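To: drito-users
Subject: Re: [drito-users] Planner stalls when both arms hold the same cloth
Date: 26th March

Hello all,

Sorry for the slow reply, I wanted to try a few things before I opened my mouth. Quoting the original so it's all in one place:

> We've moved from one arm to two on our Badine bench and the planner now
> stalls whenever both grippers have hold of the same piece of cloth. It
> doesn't crash, it just sits in REPLANNING until the watchdog kicks it out.
> Single arm picks are fine, and so are two arms on two separate tea towels.
> Log attached, the interesting bit starts at line 1481. Is this the
> collision checker, or is our perception node feeding it rubbish? We're on
> the Morley release with nothing patched.
>
> Also, has anyone got sensible settings for clothes with a lining? The
> segmentation goes to pieces as soon as the inside shows.

So, on the stall. I'm fairly sure it's the collision checker, and I'm fairly sure because I had exactly the same thing back in August and lost far too much time blaming the cameras. If you look just after line 1481 in your log you'll see the cloth being added to the world twice, once as attached to the left gripper and once as attached to the right. Each copy then counts as an obstacle for the other arm. The planner looks for a way for the right arm to move without touching the left arm's cloth, can't find one (it's holding the stuff!), and goes round again. And again.

In Morley the attach call takes an owner field, and if you leave it blank it quietly fills in the name of the arm that made the call. Set it to the same string for both arms and the two copies get merged. I use the garment id that comes out of the tracker but any string will do, as long as both sides agree on it. You'll also want shared_hold switched on in the planner config, otherwise the merge happens and then gets thrown away at the next world update. I do think that ought to be the default and I've said so on the tracker, ticket 538 if anyone feels like adding a grumble.

One warning – once the cloth is shared, the checker stops caring about the distance between the two wrists as far as the fabric goes. The arms themselves are still checked, links and joints and so on, but cables aren't modelled at all, so give yourself a bit of extra padding on the elbows. I've got mine set wider than the docs suggest and I'm happy to put up with the odd refused plan.

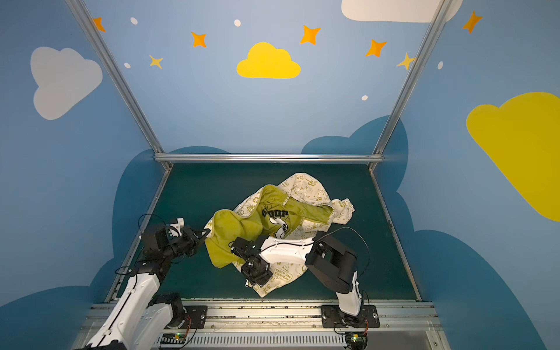
Now, linings. My test garment for the past while has been a cream hoodie with a doodle print all over it and a very loud yellow-green lining, with SNOOP across the green in dark letters and a cartoon dog under it. It's a horrible thing to segment and I'm very fond of it. The stock settings split on colour first, so the moment the lining is turned out you get two garments in the world instead of one, and then the grasp picker cheerfully gives one to each arm. You can see how that feeds straight into your stall, by the way. I wouldn't be surprised if you've got both problems at once.

What helped me was turning the colour weight right down and leaning on depth edges instead. A crumpled hoodie has loads of folds, so you do get more little fragments to begin with, but the merge step is good at gluing those back together and rather bad at gluing cream to green. After that I raised the merge radius until the lining and the outside came out as one lump. Too high and it'll start swallowing bits of the floor mat, so go up slowly and keep the overlay open while you do it.

The print was the other nuisance. The grasp scorer likes high contrast spots, it thinks they're edges, so it kept proposing pinches on the lettering and on the little speech bubble that says EARTH DAY EVERYDAY, whether or not there was any fold there to get hold of. I now blur the colour image before scoring and leave the depth alone. Crude, but the proposals look much more sensible to me and I haven't felt the need to be cleverer.

As for the watchdog, please don't just make it longer! I did that first, and all you get is a longer wait before the same failure. Mine is back at 2 seconds. If you'd like to see the difference, replay your log through Simon with the owner field filled in and compare the world dumps side by side. Simon will moan about a missing transform at startup, which you can ignore.

I've put my config up in the usual shared folder. The bits to look at are the attach block and the segmentation block, and the rest is specific to my bench so please don't copy the whole file. Particularly not the port, which is 3512 for reasons to do with our network and will only confuse you.

Still unsolved at my end is what to do when one arm lets go and the other doesn't. The owner string stays put, quite rightly, but the planner seems to treat the released side as still pinned until the next full update. I'm forcing an update by hand after each release and it's slow. If anybody has a neater way I'd love to hear it, and if you try the owner thing do post the new log either way.

Cheers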